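Brindberg Indoor Simulation Pack

For use with the Ambaye mobile base kit, Trerndale shared workshop

Brindberg is a set of furnished house interiors for testing a home-built mobile robot before the wheels go on. It was put together by Loan Huỳnh and Nhung Diệp during the Ambaye build at the Trerndale workshop, and is supplied as scene files plus a launch script. It runs on an ordinary desktop with a mid-range graphics card.

What is supplied
12 furnished layouts
4 floor finishes, each with its own friction value
Cloth model for sheets and blankets
Launch script and sample navigation map
Printed wiring sheet for the Pleltstead motor board

Requirements
Free disk space: up to 35 GB with all layouts unpacked
Controller: Pleltstead motor board, or the software stand-in included with the pack
Licence: one per workshop, any number of members

Operation
The script loads a layout, places the base at a start pose and publishes simulated camera and wheel data on the same topics the real base uses. Control code moves from one to the other without edits. Wheel slip is calculated from the floor finish under each wheel – set the finish by room in the layout file, and check the values against your own tyres.

Draped cloth is the slowest item to calculate. If the simulation drops below real time, set cloth to static in the layout file. Camera resolution is low by default and can be raised separately. Colour output is uncompressed unless the stream option is on.

Doorways are the usual place for a new planner to fail. Start with a wide safety margin and reduce it in small steps, keeping a log of each run.

Sample camera output, bedroom and doorway:

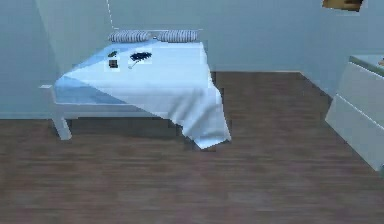
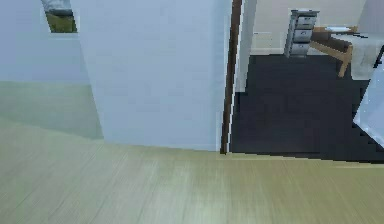
Known limitations
Drawers are fixed shut in the current release. Glossy surfaces return clean depth readings in simulation and will not on real hardware. Carpet is not modelled.

Ordering and pickup
Packs are held at the Trerndale workshop desk, shelf 19. A revised cloth model is planned for August, free of charge to existing licence holders.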